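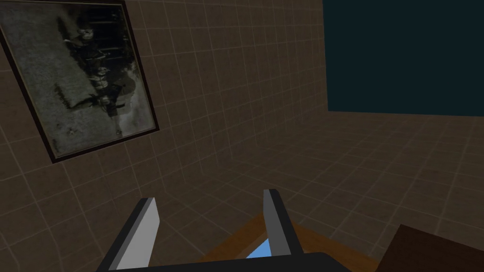 Gumaro Hinojosa told me on the phone that a town does not lose its bakery in one morning, it loses first the people who are awake at three. I wrote this down and then I went to Marnelano to see if he was right.

The town has 2,000 inhabitants and one oven which still burns wood. It belongs to the Valdovinos bakery, on the short street behind the church, and it makes 205 loaves each night from October to May. In summer it makes more, for the visitors, but the baker does not like to speak of the summer bread. It is softer, he says, and it is sold to people who will toast it anyway.

I arrived a little after two, in January, with the wrong shoes. The dough was already resting under cloths. It is made with flour from the mill at Oller, 17 miles up the valley, and when the snow closes the road the bakery must use another flour. The older customers notice it immediately and complain at the counter, quite politely.

What surprised me was the silence of the work. I had expected a radio. The two men moved between the table and the oven for almost an hour and exchanged maybe ten words, and half of them were about the door, which I had left open.

The younger one comes from Batow and is learning for 3 years now. He would like to stay, but the rent is high and his girlfriend works days – they meet mostly at breakfast. When I asked if he will take over the oven one time, he looked at the older man before he answered, and then he said it depends on the roof.

The roof has needed repair since the autumn. The first loaves came out at half past four, and I ate one in the car with my gloves on.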